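## 4. Monter les mors et régler le serrage

Bon, si vous arrivez ici directement depuis le sommaire : il vous faut la poignée assemblée (section 3), la crémaillère graissée et les deux glissières qui coulissent sans point dur. Sinon, remontez d'une section, je vous attends.

Je précise aussi que j'ai écrit ce guide pour la pince à main qu'on fabrique à l'atelier partagé de la rue Drestinier, celle qu'on tient au poing et qui sert à montrer les gestes au bras. Le bras lui-même a son propre guide, rédigé par Lucimara Godoy, et il est bien plus sérieux que le mien !

### Ce qu'il faut sur l'établi

- les deux mors imprimés (fichier `mors_v4`, surtout pas le v3, dont les trous sont décalés)
- une plaque de mousse à cellules fermées
- de la colle contact en gel
- quatre vis M3 à tête ronde et leurs rondelles
- une clé Allen de 2 et un cutter neuf
- un pied à coulisse, ou à défaut une règle et de bons yeux

### 4.1 Coller la mousse

1. Poncez légèrement la face intérieure de chaque mors, grain moyen. Juste de quoi casser le brillant.
2. Dégraissez à l'alcool et laissez sécher. (J'ai sauté cette étape la première fois, la mousse s'est décollée dans la soirée. Je l'ai retrouvée sous le frigo.)
3. Découpez les deux patins d'un seul trait de cutter, sans scier. Si le bord est mâché, recommencez, la mousse ne coûte presque rien.
4. Encollez les deux faces, attendez que la colle ne file plus sous le doigt, puis posez le patin en partant du bout du mors.
5. Serrez le tout dans un étau à plat, entre deux chutes de bois, et allez faire autre chose pendant deux heures.

> **Attention** — pas de colle cyanoacrylate. Elle durcit la mousse sur les bords et vous perdez toute l'adhérence là où vous en avez le plus besoin, au bout.

### 4.2 Fixer les mors sur les chariots

1. Présentez le mors gauche sur son chariot, mousse vers l'intérieur. Il y a un petit ergot de détrompage, mais il est timide : vérifiez quand même.
2. Engagez les deux vis à la main, sans serrer.
3. Même chose à droite.
4. Fermez la pince doucement, jusqu'à ce que les patins se touchent sur toute leur longueur. Regardez à contre-jour. Un filet de lumière en haut ou en bas veut dire que les mors ne sont pas parallèles.
5. Pince toujours fermée, serrez les vis en alternant, un quart de tour à chaque fois.
6. Ouvrez, refermez, regardez encore. Si la lumière revient, desserrez et reprenez à l'étape 4.

**Note.** Perrine Gautier glisse une feuille de papier pliée entre les patins pendant le serrage, et je dois reconnaître que ça marche mieux que ma méthode à l'œil. Essayez les deux !

### 4.3 Régler l'ouverture

L'ouverture maximale doit être de 84 mm entre les mousses. On la règle avec la butée arrière, la petite vis sans tête au bout du rail.

1. Ouvrez à fond et mesurez.
2. Trop large : vissez la butée. Trop étroit : dévissez.
3. Bloquez avec une goutte de frein-filet faible, le violet, pas le rouge. Le rouge, vous ne le déferez plus jamais sans fer à souder.
4. Lancez `calib_pince` et suivez les messages. À l'ouverture complète, le codeur doit afficher 269. Si vous lisez une valeur négative, les deux fils du codeur sont croisés, retournez simplement le connecteur.

> **Attention aux doigts** — le ressort de rappel est plus nerveux qu'il n'en a l'air. Gardez la main gauche derrière les chariots pendant la calibration, jamais entre les mors.

### 4.4 L'essai des couverts

Mon étape préférée. On prend ce qui traîne dans le tiroir de la cuisine et on pince. Un objet fin et rond, c'est ce qu'il y a de plus cruel pour des mors mal alignés, alors je commence toujours par une baguette chinoise en bois.

1. Posez un plateau sur une table stable, avec une nappe si vous en avez une (le métal sur le bois nu fait un vacarme épouvantable).
2. Pincez la baguette à la verticale, au milieu des patins, et soulevez-la.
3. Inclinez le poignet d'un côté, puis de l'autre. La baguette ne doit ni pivoter ni descendre.
4. Passez ensuite aux fourchettes et aux cuillères, métal d'abord, plastique après. Le plastique glisse plus.
5. Recommencez de l'autre main.
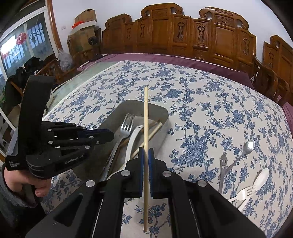
*Allville, avril*

La baguette en bois tient droite entre les deux mousses bleues, c'est cette position-là que je cherche à l'étape 2. J'ai l'habitude de garder la deuxième baguette dans le plateau avec la fourchette en métal, et les couverts en plastique à côté sur la nappe, pour enchaîner sans me lever.

Quelques pannes classiques, avec ce que j'ai fait à chaque fois :

| Ce qui se passe | Ce qu'il faut reprendre |
|---|---|
| La baguette pivote | Parallélisme des mors (4.2, étape 4) |
| Elle descend doucement | Mousse grasse : alcool, chiffon, on recommence |
| La pince claque en se fermant | Ressort trop tendu, décrochez-le d'un cran |
| Un seul chariot avance | Pignon mal engrené, retour en section 3 |

**Note.** Si tout passe sauf la cuillère en plastique, laissez tomber et continuez le guide. Ximena Cisneros a refait ses patins quatre fois pour une cuillère à dessert avant de changer de cuillère.

Une fois l'essai terminé, resserrez les quatre vis des mors, notez la valeur du codeur au feutre sous la poignée et débranchez avant de ranger. Le câblage du bouton de gâchette est en section 5.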